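Print this page | E-mail this page

About Medeiros Skipping Club

We're a skipping and fitness club for kids, parents and anyone who used to be good at double-dutch and would like to be again! Begoña Bustamante started us off in a borrowed hall in Grurkimthorpe with 10 ropes and a whistle, and we now have 40 members across the junior and adult groups.

Skipping is a brilliant sport to try because you need so little gear. Shoes, water, a rope, done. We lend out the ropes (the foam-handled ones are everybody's favourite, they're so kind to sweaty hands) and the last few minutes of every session go to untangling, pairing up and putting away. The juniors have become very competitive about it.
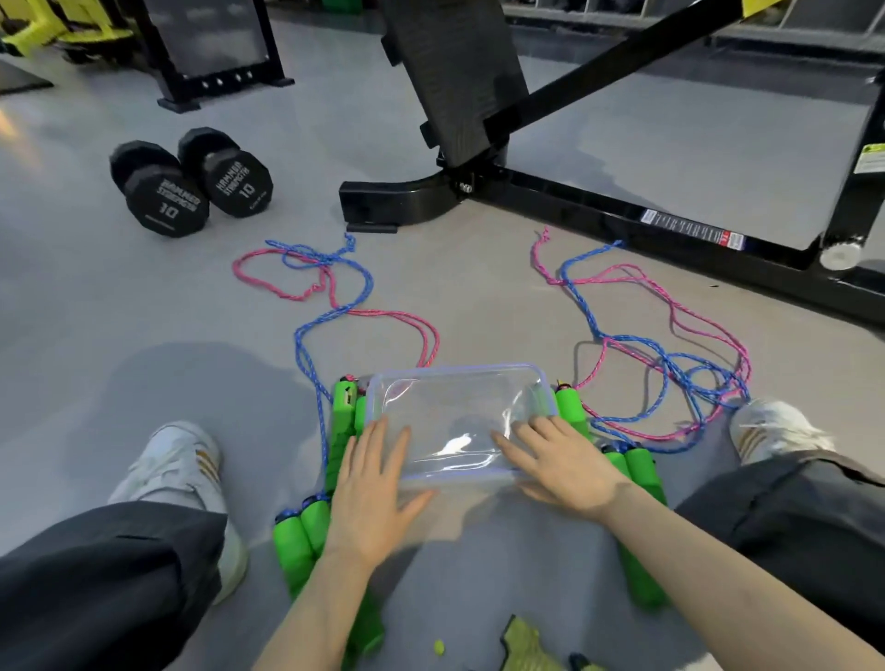
Do I need to bring my own rope?

Club ropes are free to use at every session, and Heloísa Magalhães will help you find the right length. If you fall in love with one, we can order you the same kind at cost.

Adults can stay on for light weights after skipping. Sebastião Paiva runs that part, and he's very patient with beginners. Our big day is the April skipathon, when the whole club tries for 2,000 skips without a break, taking turns. Last time we got there with Despina Andreadis on the final 200, and the cheering was enormous!

Come and have a go, your first session is free.

Recent items
Skipathon results
Choosing a rope length
Junior group: new session times
Meet our coaches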